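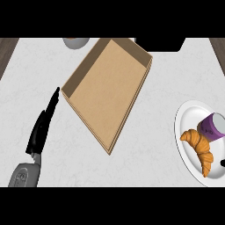

21 May 2026

Worktop finishes, stain and oil uptake, second round. Bench by the window again. The other one still has the Flesen job on it and will until the weekend.

Carrying on from the April tests. In April I put four sealers on offcuts of white marble and left coffee, olive oil, red wine and lemon juice on each for an hour. The results were no use for choosing between products, as everything passed except the lemon, which etched all four. An hour is too short for the oil and pointless for the acid. No sealer I have tried stops etching. I will stop including lemon in the stain tests and write it up on its own sheet.

Changes this time:

Oil and coffee only. Twenty-four hours under a watch glass so the coffee doesn't dry out.

Offcuts all from the same Tasemgate slab. The April pieces came from two slabs and one was clearly more open than the other. You could see it when wiping with water, the darker patch took twice as long to go.

Offcuts dried in the warm cabinet overnight and weighed before sealing. I skipped this in April.

Honed to 400 grit, dry, same pad, same number of passes. The polished faces are left for later.

Sealers are the Polurero water-based, the Polurero solvent-based, and the Cele. The fourth one from April is dropped, the can had skinned over. One bare piece as a control.

Application went as follows. Wiped each piece with acetone and waited fifteen minutes. First coat with a folded lint-free cloth, left five minutes, buffed off. Second coat after an hour. The water-based beaded up on the second coat and I had trouble getting it to lie down. I don't think much of it went in. The solvent one soaked in both times and darkened the stone slightly, more along the veins than in the white. It had evened out by the end of the afternoon but I would mention it to a customer. The Cele is thick and wants buffing sooner than the label says. At five minutes it was already dragging, and I had to go back with a damp cloth to lift the haze. Three minutes next time.

Weights are on the sheet taped inside the cabinet door. The control piece was 117 g dry. After twenty minutes standing in water it had taken up enough to show on the small scale, but the scale was drifting and I don't trust the last digit. It needs to be recalibrated before anyone uses it for resin again. The big scale is fine.

Coffee and oil went on at the end of the day on the practice set (bare stone only, to check the watch glasses seal). Two of them rock because the offcuts aren't flat on the back. A smear of plumber's putty would fix it but putty has oil in it and will leave its own ring, so don't. I used a ring of silicone tubing, slit and pushed over the rim. It holds well enough.

Side note on poultices, as it came up again. The oil ring on the sample from April came out after two rounds of baking soda paste under cling film, a day each. It did not come out with one. The first round looked like a failure when I peeled it off wet, and the stone needed another day to dry before the color was worth judging. Anyone doing this on site should tell the customer three or four days and leave the film taped down on all sides. Pricking holes in it on the second day helps it dry.

Edges. Separate matter but I had the pads out. The eased edge on the sink cutout sample chipped in two places when I turned it over. Both chips are on the side where I went from 50 straight to 200. Going back to doing every grit on edges, even for samples. The extra ten minutes is less than the filling takes. Filled both with knife-grade polyester, tinted with a very small amount of white and even less gray. It is a shade too warm now it has cured. Fine for a sample.

Machine polisher: brushes are getting short. It ran hot at 3,000 rpm with the wet pads and I dropped the speed for the last pass. New brushes should be in the second drawer – if not, they need ordering before the Flesen edges get started.

Stock. 49 offcuts left from the Tasemgate slab, squared up and marked on the back in pencil. Please don't use them as packing. Acetone is down to the last can. Plenty of cloths.

To do:

Seal the real test set tomorrow morning, Cele at three minutes.
Coffee and oil on after the sealers have had their full cure. The labels disagree on this, so I am going by the longest one.
Photograph each piece dry, same lamp, before and after.
Recalibrate the small scale.
Ask the supplier if the water-based is meant to take a second coat on honed stone at all – the data sheet only talks about polished.
Write up lemon separately.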